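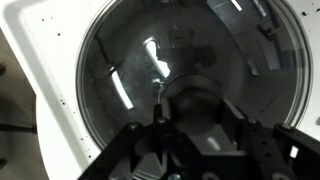 I spent most of Sunday on laundry and kitchen things, in that order, and this is mainly a note on how I do it now. The washer gets attention first. Most people wipe the door and leave the rest, and I used to do the same. Dark glass hides almost anything, but the white plastic does not, and ours has little black specks on it, a few to the left of the porthole and more at the upper right, just outside the rim. A damp cloth with a drop of dish soap takes that kind of thing off. I go over the raised lip separately with a fold of the cloth over one finger.

I don't use spray on the door. It runs down into the seal and then I have to dry that too.

## Towels

Kitchen towels get their own load. Kylie Ngata told me years ago to keep them away from bath towels, and I have done it that way since March, when a load came out covered in lint and I finally listened. I skip softener. It makes them feel nice and stops them drying dishes.

The machine is a Nondlow, bought secondhand for $225, and its settings are simple enough:

- Hot wash, the long one
- Extra rinse
- 9 minutes in the dryer, then onto the rack

I fold them in thirds the long way, then in half, and stack them with the folds facing the same way. The striped ones go together. The white ones with red and blue stripes are my favorites for lids and glassware, and they have held up better than the plain ones I bought the same week.

## Clearing the tray

The round table is where everything lands while I sort it. I keep a big white tray on it so that crumbs and small spoons stay in one spot. My order is:

1. Towels on the table beside the tray, never on it. They pick up whatever is there.
2. Small spoons and the measuring spoons next. The measuring set stays clipped together, even in the drawer. I took one apart once and the half teaspoon was gone for a month.
3. The black pot with its lid last, once the rest is out of the way. The tray still has dark crumbs on it near the pot at this point, and they get tipped into the trash before I wipe.
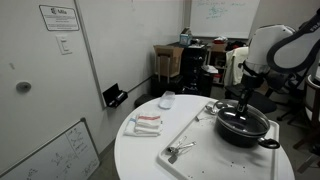 ## What I still want to fix

The pot needs a better place to live. It is too wide for the shelf over the stove with the lid on, and I don't like storing the lid somewhere else. Merle Harawira hangs hers from a rail, but our wall is plaster and I don't trust it with the weight.

I also want a second rack for the towels. The one we have is fine for a single load and hopeless for two.

Next weekend is the pantry shelf, which has two open bags of rice on it and a jar I can't identify.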